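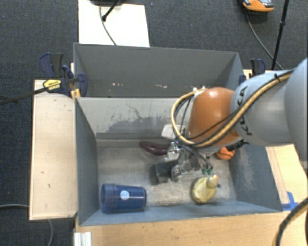
3.2 Objects and bins

The Bukosstead set was put together from ordinary household goods and children's toys. We bought most of the items in two shops in Kiltport and took the rest from a box of play food that had been in use for several years. An item was accepted if an adult could pick it up easily with one hand, if it weighed less than 300 grams, and if it had a common name that most people would give it without being asked twice. The last rule removed more candidates than the other two together. Many small toys are hard to name, and people who were asked to write the name down often wrote a description instead.

Shape mattered more to us than material. Earlier sets, including the Carbone list, lean heavily on boxes and cans, which stack well and have flat sides. We wanted things that roll, tip over or come to rest in more than one way. A cup can stand on its base, stand on its rim or lie on its side, and in the last case it points in some direction that has to be written down. The dark blue cup in Figure 2 is on its side with the wide end to the left. The eggplant shape near it is long and curved, so it has a clear direction but no obvious top. The yellow duck has a head and a beak, and people agreed at once on which way it was facing.

Round items gave the least information. For these we recorded only the position and the color, and we left the orientation column blank.

Color was not controlled. We kept the colors the items came in, and as a result some of them stand out strongly against the floor of the bin while others do not. Pale yellow and white items are harder to see on the grayish beige floor than dark blue or dark purple ones – a difference that shows up again in the naming times in Section 5. We considered painting the pale items and decided against it, as paint would have changed the surface and hidden the small details that people use to name a toy.

All items were kept in open gray bins with walls that slope outward toward the top. The slope is useful in practice. An item dropped against the wall tends to slide down to the floor instead of leaning, and the corners are easier to reach into. The bins were not new. The floor in Figure 2 has streaks and scratches, and we made no attempt to clean or cover these marks. People who sort things at home or at work do it on used surfaces, and we saw no benefit in a clean one.

Layouts were made by tipping the items in from a smaller tray held 200 mm above the floor. Nothing was moved by hand afterward unless it had left the bin. Items that ended up partly hidden behind something else were left as they were, and we noted them as hidden in the record sheet. We used no more than six items from the main list in any one layout, with extra items from the Vindex list added in the crowded condition only. In total 1000 layouts were recorded. Those in which two items had become hooked together were kept and given their own code.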